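Dear Theerawat,

June has been a kind month to the Vultis scarf line, and I'm so glad to be writing with mostly good news! All 3,000 labels are in, the rust and plum colorways are settled at last (I went back and forth on the plum for longer than I'd like to admit), and Lorcan Rafferty has finished both sample shawls – they drape beautifully over a winter coat.
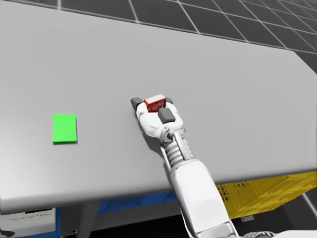
The fringe is still giving us a little trouble. Sitthichai sent a softer yarn that I love, but it tangles when you wear it with anything buttoned, so we're trying a shorter cut with a knot at the end. That put us 2 weeks behind on the lookbook, and I'm sorry about that.

On money, we've spent $200 more than planned on dyeing, which I can cover from the photo budget. Lorcan will bring the shawls by on Wednesday if you'd like to try them on.

Warmly,
Galley Studio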